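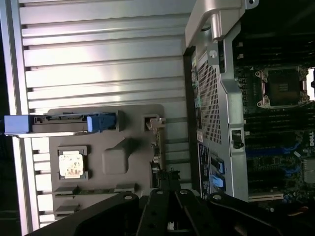

GRONACH, December

Search this guide Go
Print this section | E-mail this section

Section 4: Making a Home for Your Korley Photo Library

By Lise Pelletier

Welcome to the fun part! By the end of this section you'll have an old desktop computer sitting quietly in a closet or on a shelf, holding every family picture you own and sharing them with any screen in the house. I set up my own Korley library on a tower that had been holding a door open, and I still get a kick out of scrolling back through all those birthdays from the couch.

You'll need:
- A desktop computer that still starts up
- The Korley installer on a USB stick (see Section 2)
- A network cable
- A Ross backup drive, or any outside drive bigger than your photo collection
- An evening, or a slow Sunday if your pictures are scattered over old phones and memory cards

Getting the computer ready

1. Copy anything you want to keep from the old computer. The installer erases the main drive.

2. Shut the computer down, unplug the power cord, and let it sit while you clear some room to work.

3. Lay the tower on its side and take off the side panel. Keep the screws together in a cup.

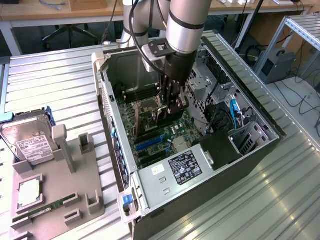

Tower lying flat with the side panel removed.

4. Clear dust from the vents with short bursts of canned air. Hold fan blades still with a fingertip while you do it.

5. Check that the cables to the drive and the main board are pushed all the way in.

CAUTION: Never open the power supply itself, even with the cord out. It can hold a charge.

Adding memory (optional)

Korley runs happily on 4 GB, so skip ahead if you have that much. If you do have a spare module that fits your board, though, put it in now while the case is open! Face browsing gets noticeably smoother.

6. Touch bare metal on the case, then open the clips on an empty slot.

7. Match the notch in the module to the bump in the slot and press straight down on both ends until the clips close. 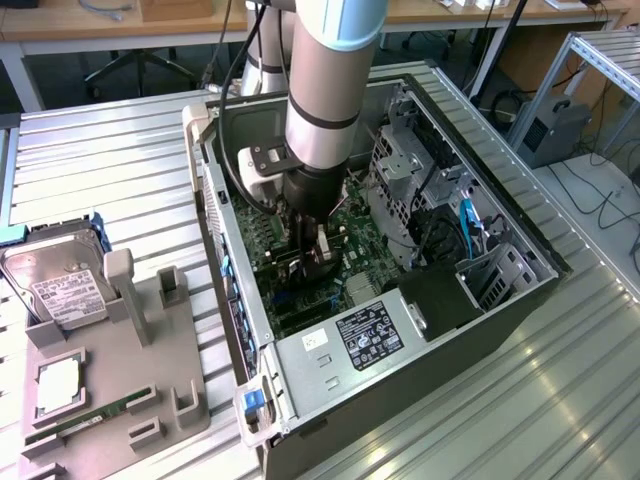

Working at the memory slots with the case on its side.

NOTE: If the module won't seat, don't lean on it. Take it out, turn it end for end, and try again.

8. Put the side panel back on, stand the tower up, and plug in the power cord, the network cable, a screen, and a keyboard. You can put the screen and keyboard away once you're done.

Installing Korley

9. Insert the USB stick and turn the computer on. If the old system starts instead, restart and open the boot menu. The key is different from one maker to the next (F12, F11, and Esc are all common).

10. Choose "New library" and give it a name. Pick something you'll enjoy seeing every day. Ours is called Gronach Attic.

11. Set a password and write it on the card inside the back cover of this guide.

12. Wait for the address to appear on the screen. Type that address into a browser on your phone or laptop, and there's your library, empty and ready to fill.

Bringing in your pictures

Start small. Bring in one folder, maybe a single vacation, and look it over before you go further. I dumped more than 30 folders in at once my first time and spent a week untangling two cousins who look alike.

13. Open "Add pictures" and drag the first folder onto the page.

14. Leave "Keep original dates" checked. Scanned prints will show the day they were scanned, and you can fix those later as a batch (see page 43).

15. Plug in the backup drive and turn on "Copy every night."

NOTE: The first backup can run well past breakfast. Let it finish before you unplug the drive.

Once the light on the Backup page turns green, invite the rest of the household from the People tab. Each person gets their own favorites and albums, and everything they add lands in the shared library too. Albums are covered in Section 5.

Questions about this guide? Write to the Fosier help desk | © Fosier. All rights reserved. | Back to top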